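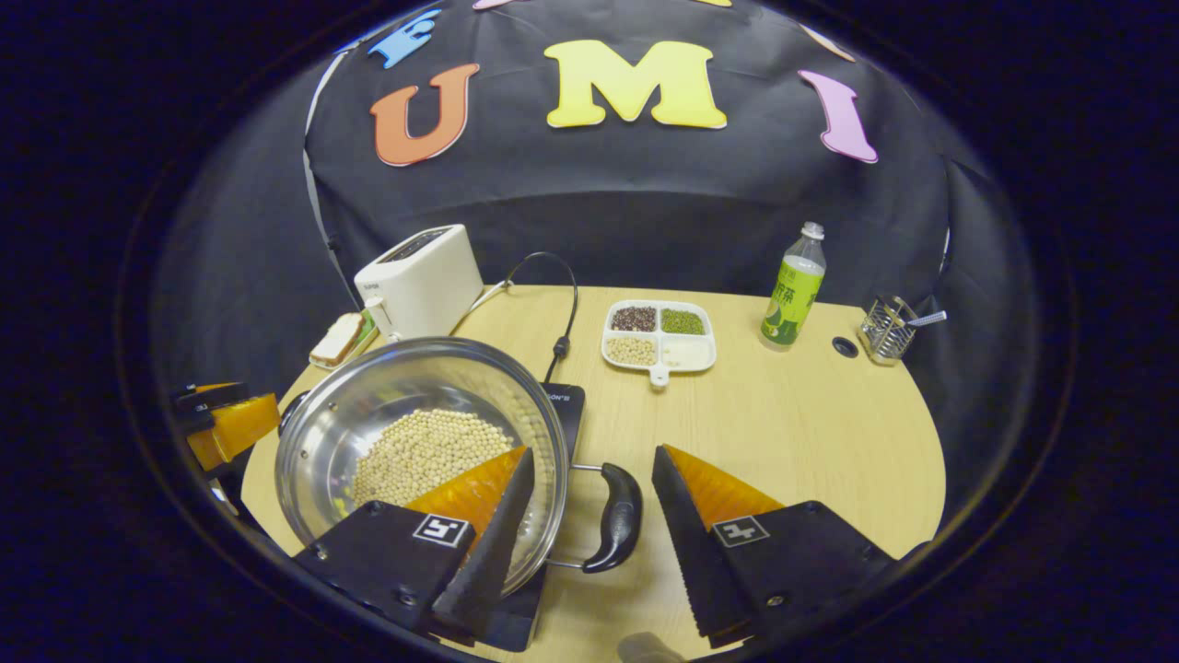
Chapter 5
Heat in the Home

Most homes contain several devices whose only purpose is to make something hot. A kettle, an iron, a hair dryer and a toaster look different and do different jobs, but the same thing happens inside each one. An electric current passes through a material that resists it, and the energy carried by the current is released as heat.

In Chapter 4 you learned that resistance is measured in ohms and that a long, thin wire has more of it than a short, thick wire of the same metal. This chapter puts that idea to work. We will look at how quickly an appliance uses energy, how heat travels from the appliance to the food, water or air near it, and how the cost appears on a household bill.

The rate at which a device uses energy is its power, measured in watts. One watt is one joule per second. An electric heater rated at 2000 watts uses 2000 joules every second it is switched on. Left running for 30 minutes, it uses one kilowatt-hour, the unit that power companies charge for.

Heat then moves in three ways. In conduction, it passes through a material or between materials that touch. In convection, it is carried by a moving liquid or gas. In radiation, it crosses open space, as it does between the glowing wires of a toaster and the surface of the bread. Many appliances use more than one of these at once.

Before you begin

Find the rating label on two appliances at home, with an adult's permission. Unplug each one and let it cool before you handle it. Copy the voltage and the power into your notebook. You will need both numbers in Section 5.2.

Key terms: power, watt, kilowatt-hour, heating element, conduction, convection, radiation

5.1 Why a Wire Gets Hot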